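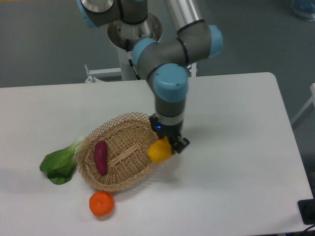 ## 3. Materials and setting

**Figure 3.** Table, basket and produce of the mixed-basket condition. The sweet potato is in the basket; the yellow bell pepper is held beside the rim; the bok choy and the tangerine are on the table.

### 3.1 The table and the basket

All sortings in the mixed-basket condition were made on a white rectangular table. We chose a white surface after the pilot in Druravley, where the table had a dark wood pattern and the raters had difficulty to see the edges of the darker vegetables. The basket (Figure 3) is woven from wicker and has an oval form. The rim is an open lattice with diamond-shaped gaps, and the bottom has a tighter weave.

The open rim is of some importance for our question. In the interviews, households said that they like this kind of basket in the kitchen because air can pass through it, but many of them also said that thin stems and leaves get caught in it. Leafy vegetables were for this reason often kept outside of the basket, next to it or in the refrigerator, also when there was enough space inside. We return to this point in Section 5.

### 3.2 Selection of the produce

The produce was selected from the shopping lists which we collected in the first part of the study. We had 155 lists from 31 households, all of them customers of the Listine market. From these lists we made a set of 12 kinds of fruit and vegetables. Four of them are shown in Figure 3: a purple-red sweet potato, a yellow bell pepper, a green bok choy and an orange tangerine. They differ in color, in shape and in how they behave when they are stored.

The sweet potato is long and tapers at both ends, so in an oval basket it fits best lengthwise along one side. Participants who placed it across the basket had less room for the round items and usually moved it again later. The bell pepper is glossy and its skin is easily marked. Several participants told us that they pick a pepper only at the stem end, and that they put it on top of other things and never under them. The tangerine was the least difficult item. It was described as something that "goes anywhere", and it was also the item that most often ended in a separate fruit bowl, if the household had one.

The bok choy gave us the most discussion. Its leaves are broad and need more space than the stalk, and they lose their firmness after a short time at room temperature. We considered to replace it with white cabbage, which is easier to handle, but bok choy was present on many of the lists and we did not want a set made only from firm, compact items. A fresh one was bought for each session.

### 3.3 Order of placement

We use the term *anchor item* for the first item that goes into the basket. Following Bhardwaj's scheme for pantry shelves, we expected that the anchor item would be the heaviest one. This was true for root vegetables in general. When the sweet potato was the anchor item, it was placed at the side of the basket in most sessions, and the middle stayed open for the pepper and the tangerine. We coded the position of the anchor item as *side*, *middle* or *across*.

An item was coded as placed when it rested on the basket bottom or on another item inside the rim. Items which were above the basket, or which leaned on the rim from outside, were coded as not placed. This rule was necessary mainly for the bok choy, because its stalk end may touch the rim while the leaves lie on the table. The first version of our coding sheet did not have this rule, and the two raters disagreed on such cases. Hala Atallah then rewrote the sheet, and all earlier sessions were coded a second time with the new version.

### 3.4 Care of the items between sessions

Produce was weighed before each session and kept in a cool storage room at Pleltmont when it was not in use. Sweet potatoes were not washed, only brushed. Peppers and tangerines were wiped with a dry cloth and were replaced when the skin showed soft spots or cuts. No item except the sweet potato was used in more than 20 sortings. The same basket was kept for the whole condition, and its bottom was cleaned from peel and leaf pieces after every session. Weights and replacement dates are given in Appendix B.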